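Home | Topics | Ask | Log in
1 min read

Two arms fold a foam sheet, one side slips

For our student project the arms must fold a foam sheet together. In 15 tries the left gripper lost it many times. What should we change?
Murali Shenoy

Close slower.
Rilten

In our club we had same trouble. Let both arms hold the sheet upright and wait a moment.

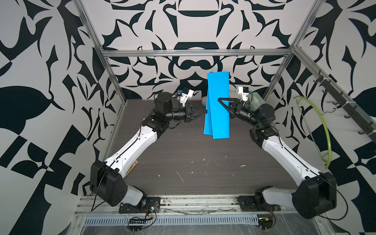 Then move only one arm, and keep the other still.
Grorora

Contact | © 2022 | Back to top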